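Packing a soft toy in a small box with folding lid, how to do it?
Posted in Home and Moving, 28 March 2020

Tillow
I am sending some small toys to my niece and I bought a pack of 19 little cardboard boxes, the kind where the lid is one piece with the box and folds over. My problem is with the round soft toys. If I push them down they come up again and the lid does not stay closed. Must I buy bigger boxes, or is there some way to put them? I don't want to use a lot of tape. The boxes are already paid.

Jistell
I have packed many small gifts in my life, so I try to explain how I am doing it. First fold the lid fully back, so it does not fall on your hand while you work. Put the toy against one inner wall and not in the center, like the yellow and white one here, with the flap standing up behind it. Then you have free room on the other side for crumpled paper, and the paper holds the toy in its place. 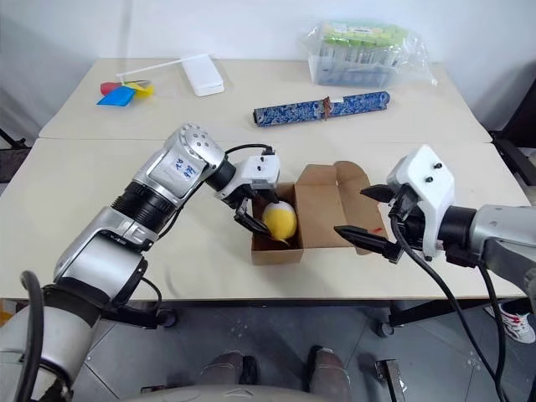

Space on the table is also important. I push everything else to the back before I begin, because small things like to go inside the box by mistake. My patterned blue roll and the colorful plastic pieces stay at the far side until the box is finished, and the middle is only for the box. For closing, one short piece of tape at the front is enough. Mine has a square of red on top which goes a little over the rim, and it is easy to find when you open the parcel.

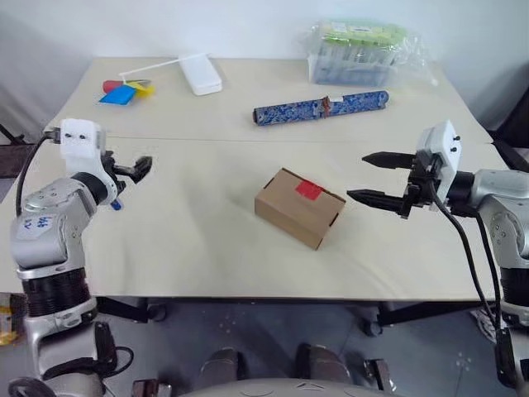
Please don't press very strong on the lid. If it needs strong pressing, the box is too small, and you should take the next size.

Rosser
just use a padded bag, 5 for a dollar in my town. boxes are for cups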